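Lakdale Travel Boards > Overland and Buses > Night coach, Bamton to Menent: worth it?

Last updated: Sunday, 21:40

tuuli_s
Doing the coast in January and stuck on one leg. Bamton to Menent. Either the night coach with Martinelli or the train with the change at Lakdale. Coach gets in before breakfast and saves me a hotel. Train is 722 km by the timetable and takes all day. Anyone done the coach lately? Is it sleepable? Travelling alone, one rucksack, bad knee.

Tuulikki Saarinen (yes the same one from the ferry thread)

gravelpockets
Done it twice. Book upstairs, front row, left side. Leg room is good and you get the whole pass when it gets light. Downstairs is warmer but you smell the loo all night. Take a jumper, they run the air con like a fridge even in winter.

No real food stop. There's one place at the top, soup and rolls, they give you 20 mins and the driver does leave.

marrowfat
Disagree about the front row. Headlights in your face all night and no seat in front to put your feet against. With a bad knee I'd want the aisle, middle of the bus, near the stairs so you can get up. Or just take the train tbh. Its a lovely line and you can walk about.

gravelpockets
There are curtains. You pull them.

marrowfat
There were no curtains on mine.

oddsocks_al
Mine had curtains on one side only so you're both right.

The train is nice but the change at Lakdale is tight, and if you miss it you're there till evening. Station cafe shuts after lunch. Ask me how I know. Four hours on a bench with a bag of crisps.

tuuli_s
Thanks all. What about the altitude? Someone at work said she had a headache the whole way over.

pennyfarthing62
The sign at the top says 3437 m. I felt it a bit, mostly because I'd had wine at dinner. Drink water, don't eat a massive meal before, take a couple of paracetamol in your pocket and not in the hold bag like I did. You're down again in nearly 3 hours so it's over quick.

gravelpockets
I slept through it. Never noticed a thing.

marrowfat
You were probably passed out lol. Seriously though, if you have any heart or chest stuff ask your doctor first, dont go by people on here.

tuuli_s
No heart stuff, just the knee. Can you buy on the day or does it sell out?

oddsocks_al
January it sells out at weekends. Go to the office in Bamton the day before, it's round the back of the bus station, past the shoe repair place. Website would not take my card, tried three times. They want your passport number so have it with you. Keep the little luggage tag too, the man at Menent would not hand over my bag without it.

pennyfarthing62
Website worked fine for me? Maybe your bank.

oddsocks_al
Maybe. Office was still easier.

marrowfat
One more for the train and then I'll shut up. Sit on the right going south. The bit after the second tunnel, with the river right under you, is the best thing I saw in three weeks. You do the coach in the dark and miss all of it except the last hour.

gravelpockets
The last hour is the best hour.

tuuli_s
Ok decided. Coach there, train back. Aisle seat, middle, upstairs. Jumper, water, paracetamol in pocket. Will report back if my knee survives. Somebody tell me where to get breakfast at Menent at silly o clock pls

pennyfarthing62
Bakery opposite the market, opens before the coach gets in. Cash only. Get the ones with the apricot.
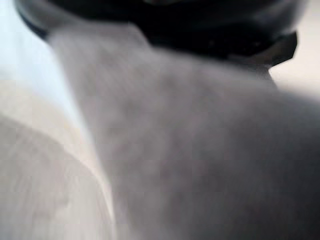
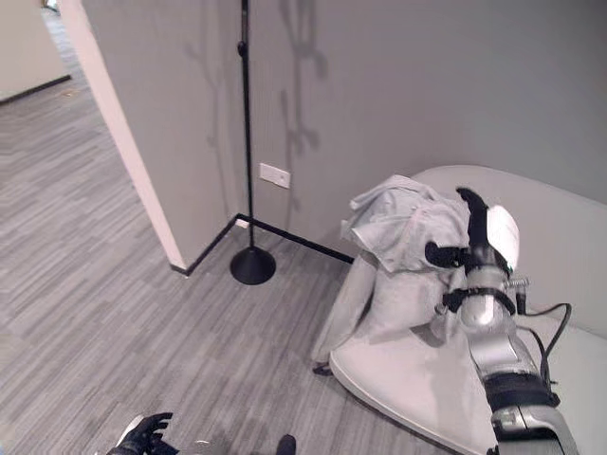
Related threads
Luggage storage in Menent, anywhere open late?
Martinelli or the local minibus for day trips
Lakdale: is one night enough
Travel pillows, blow up or proper?
Bamton bus station, which exit for the hostels

Contact the moderators | Copyright Lakdale Travel Boards | Back to top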